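Setting Up the Chapel Hymn Board and Chant Player

Part 2: Loading your first service

I put this part together after getting our own little chapel in Undinville going with the Gredow player, so you get my habits along with the steps. Have your order of service in front of you before you start.

1. Switch the player on and wait for the menu to settle. Mine takes its time. Let it.

2. Choose New Service and give it a name you'll recognize in December. I once had four of them called "Sunday" and regretted it!

3. Add your hymns in the order they'll be sung. Type the hymn number, press Enter, and check the first line on the display. Hymn 100 in our book isn't hymn 100 in the older one, so read the words as well as the number.

4. For each hymn, pick the verses. If you skip this, the player gives you all of them.

Note: Plainchant is stored under Chant, separate from the hymns. The Salve Regina is in there twice, simple tone and solemn tone, and they look nearly identical in the list.

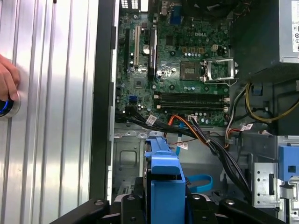
5. Set the pause between verses. I like the short one for hymns and the long one for psalms — people need room to breathe in a psalm.

6. Set the volume to 40 for a small room, or 50 if you're expecting a full house. Bodies and coats soak up a lot of sound.

Caution: Don't go straight to 100 to see what happens. I did, during a quiet hour, and there was a lady praying in the second row.

7. Press Save, then Rehearse. Sing along with at least one verse of everything (yes, out loud), and if a key sits too high, bring it down one step and try again.

If you have the Gundo foot pedal, plug it in before step 1 or the player won't find it. The Ichikawa speakers have their own volume knobs, and I leave those at the halfway mark and do everything else from the menu.

Part 3 covers printing the numbers for the hymn board.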